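To: Geteo home and kitchen list
From: Paraschiva Grecu
Date: 10/25/18
Subject: Re: wire baskets for cups, yes or no?

Bogdan wrote:
> We're finally clearing out the shelf over the coffee maker and I keep
> coming back to those black wire mesh baskets. My worry is that metal
> cups in a metal basket will rattle and scratch. Does anybody keep
> theirs that way, and do you line the basket or leave it bare?

Dear Bogdan and all,

I'm so glad you brought this up, because I have been fussing over this very thing since February, when we moved the cups out of the deep drawer at Skomness (you remember the drawer, the one that had to be lifted and pulled at the same time). I do like a wire basket for cups. You can see what's in it from across the room, the crumbs fall through, and you can carry the whole lot to the table in one trip. Mesh with a fine grid is best, in my opinion, and I'd go for one with a taller back so you have something to push up against the wall. 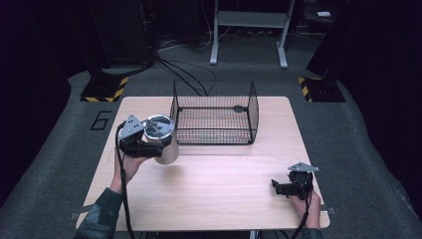

As for lining it, I went back and forth. I started with a folded dish towel, and it looked lovely for a week and then it was just one more thing to wash. Then I tried a piece of rubber shelf liner cut to fit, and I've stayed with that. It's quiet, it rinses clean, and if you cut it a little small it doesn't curl up at the sides. I bought 2 rolls and have plenty left, so if you're passing through Fikdale, please come and take some off my hands!

Now, about scratching. A brushed finish is very forgiving, much more so than the shiny kind. My sister has the mirror-bright sort and she can point to every mark on them, poor thing. With a satin cup you wipe along the brushing, never in circles, and dry it right away with something soft, and you really won't notice the rest.

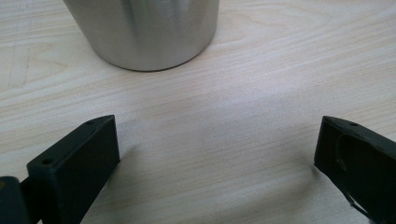

Brushed steel on pale wood.

The other half of the job, and I say this as somebody who learned it slowly, is the table. Clear it completely before you start sorting. I used to push everything to one end and work in the space that was left, and of course the two piles crept toward each other until I couldn't tell what I'd been through already. A bare top also gives you a chance to wipe it down properly, going with the grain, and to look for the little marks that want a dab of oil.

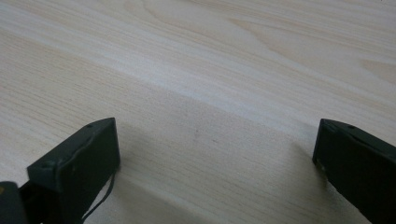 Then bring your basket out and set it toward the back, where your elbows won't find it, and put the cups in one by one from above. Don't drop them the last inch, however tempting it is. I go straight down with the open end up, and I leave the corners for last. If one has to be forced, it belongs on the shelf.

I mentioned all this to the Fikdale group as well, and the answer came back the same evening. 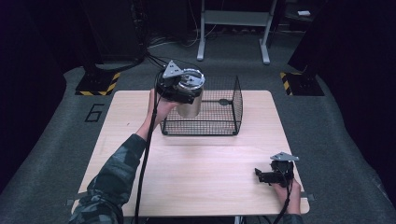 Ours go in upside down, Paraschiva, and always have. Dust gets into an open cup faster than you'd think, and with mesh underneath there's still air getting in. I'd skip the liner too, at least while anything is damp.

So there you have the opposite view, and I must admit the point about dust is a fair one. I may try it with the cups we only use for company. Do let us know what you settle on, Bogdan, and tell us how wide your shelf is, as I'd hate for you to buy the basket first and measure afterward, the way I did.

Warmly,
Paraschiva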